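The Spring Cleaning Report, With Regrets

By Jeptoo Nyamweya
2019-03-06

Every February I decide the building's shared storage room will be sorted by the time the clocks change, and every March I write a column for this newsletter in which it has not been. Readers who have been with us a while may skip ahead to the parking notice.

For the newcomers on the second floor: the storage room is behind the laundry, past the door that says Boiler and is not the boiler. Each apartment gets one shelf. The shelves were assigned by a previous management firm, Plultus, using a system that went with them when they left. As a result, apartment 15 has a shelf and a half, apartment 9 has a shelf it can only reach with a broom handle, and my own shelf holds a fondue set belonging to people who moved to Oregon.

We did get somewhere this year. Stondis sent two men and a van, and they took away 800 pounds of things that everyone agreed belonged to someone else. I know the weight because it is on the invoice, next to a fee for stairs. We have five stairs. Among the departed were three artificial trees, a treadmill with a coat still on it, and the good half of a crib. If you own the other half, it is yours to keep.

The paint question took longer. We had nineteen cans, most of them labeled "hall" in different handwriting. The hall has been painted once in my memory, in a color I would call envelope. Mr. Vlachopoulos on the ground floor offered to open the cans and sort them by what was still liquid, and spent a happy afternoon at it. Six survived. One of them is a shade called Bumano Dusk, and I would like it known that I voted against it for the bike room and lost.

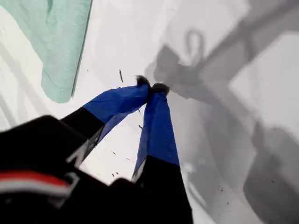

Blue leads, black follows.

Back to the shelves. The new plan is simple, so I expect trouble. Every shelf will get a card with the apartment number on it. If there is no card, the shelf is free and goes to whoever asks first. Cards are in the envelope taped inside the laundry door, and there is a pen on a string. The last pen on a string lasted until lunch, but the string is still in excellent shape.

Please don't put a card on someone else's shelf. Please don't write "and the one below" on your card. Food stays out, and yes, birdseed is food. Ask the mice.

Anything on the floor after the end of the month goes to the curb, with the exception of the long wooden box by the window. I have asked everyone about this box. It is locked, it is heavier at one end, and it was there when the Hendersons bought in, which was before the elevator. We took a vote and the box stays.

A word on cost, as two of you have already slipped notes under my door. Hauling, stairs and all, plus the new bulbs and a lock that turns, came to $2,151. We had budgeted $2,038. The difference will come out of the lobby plant fund, which the lobby plant no longer needs. It had a good run near the radiator.

If you would like to help with the last of it, come down any evening after dinner and bring gloves. Wear something you don't like. There will be coffee, and there will be fondue if I can find the forks.

Parking notice: the spot by the dumpster is still not a spot.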